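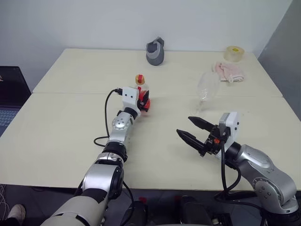 Figure 4. Both arms over the work table, right gripper open, cable looped at the left wrist.

4. Setting up the table and checking reach

Complete Section 3 (mounting and power) before you begin. You will need the Carnimia base unit with both arms attached, the Wan control software installed on a laptop, and a clear tabletop at least as deep as the arms' working range. Allow 40 minutes the first time.

4.1 Placing the table

1. Move the table up to the base. If you are using two table sections, push them together until the seam is closed. A seam running left to right is fine as long as both sections are the same height.
2. Lock the table legs or casters.
3. Place the laptop at the side of the table, outside the sweep of the nearest arm.
4. Clear the floor next to the base. Keep loose cables and feet away from the base while the arms are powered.

Note: A pale, matte surface works well for most objects. Clear plastic can be hard to make out on it. See 4.4.

4.2 Routing the gripper cables

1. Connect each gripper cable at the wrist and press until it clicks.
2. Leave a loop of slack at the wrist so that the last joint can turn freely.
3. Run the rest of the cable back along the arm to the base.
4. In Wan, open Arms > Joint Check and turn each wrist slowly through its full range. Watch the cable the whole time.

CAUTION: Slack that rests on the tabletop can catch on objects or get pinched under the forearm. If the cable pulls tight at any point, stop the arm and add slack before going on.

4.3 Checking the grippers

1. Select Right, then Open. The two fingers should move apart evenly.
2. Select Close. Keep your hands off the table.
3. Repeat for the left gripper.
4. If a gripper stops partway, Wan shows code 17. Press Release, check for an object between the fingers, and try again.

4.4 First pick test

1. Set out a few light objects of different kinds. An empty plastic bottle, a crumpled cloth, a roll of packing tape and a small fabric item make a good mix.
2. Lay one bottle on its side within reach of the right gripper.
3. Start Pick Test from the Wan home screen. The test makes 13 attempts per arm.
4. Stay within reach of the stop button until the test ends.

Note: If clear bottles are missed, raise Detection Level to 58 and run the test again — leave the other settings alone. Do not use glass or filled containers for this test.

When both arms pass, save the layout and go on to Section 5, Teaching a Task.

Was this page helpful? 17 Yes | 2 Comments

We use cookies to keep this site working. Accept | Settings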